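Radari Is Coming Back, and I Need to Talk About It

So I was halfway through my coffee this morning when the news popped up, and I may have yelled a little. Radari, the small-town comedy that Waaka dropped without so much as a goodbye episode, is getting a second season! Eight new episodes, all landing in October, and Plokola is making them again.

If you missed the first season (and plenty of people did, it got buried under a bunch of bigger stuff), it's set at a local radio station in a town where the only thing that ever happens is the weather. The whole staff hates the weather guy. That's the show. I know how that sounds on paper, but I watched it twice in one month and then made my sister watch it, and now she quotes it at me on the phone.

The announcement went up on the Waaka site a little after 9 a.m. and it's pretty short. The full main cast is back, the station set has been rebuilt, and filming wraps in June. There's no trailer yet, only a title card with the old theme song playing under it - which was plenty to get me going, I'll admit. They also say the episodes will run a bit longer this time. I'm of two minds on that. Part of what I loved was being able to squeeze one in before bed, and a few comedies I used to like got baggy once they were allowed to go on and on.

The part I'm most excited about is the live taping. The season finale will be shot in front of an audience at the old Brasen theater, with 2,000 seats, and tickets go on sale in April. They're 50 dollars each with a limit of 2 per person, and the page says you have to be in your seat by 6 p.m. or they give it away. I've been to the Brasen once, for a stand-up show, and my knees haven't forgotten the balcony. I'm going anyway. If you're tall, try for the floor.

One thing I couldn't find anywhere is whether season one is going back up before October. It disappeared from Waaka last winter and right now there's no legal way to stream it where I live. You'd think they'd want people to catch up first! I wrote to their help desk and got one of those "thanks for your interest" emails, so your guess is as good as mine. I'll add a line to this post if I hear something real.

And no, there's no word on whether the cliffhanger with the broken transmitter gets picked up right away or if they skip ahead. I'm hoping for right away. I've had a theory about the night janitor since episode three and I'd like to be proven right in public.

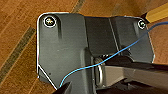 Season one is back on Waaka for me as of last night, but only in the app - it doesn't show up in the browser at all. Search for the title and scroll down past the trailers. Also, I'm with you on the janitor. Watch the key ring in the pilot again.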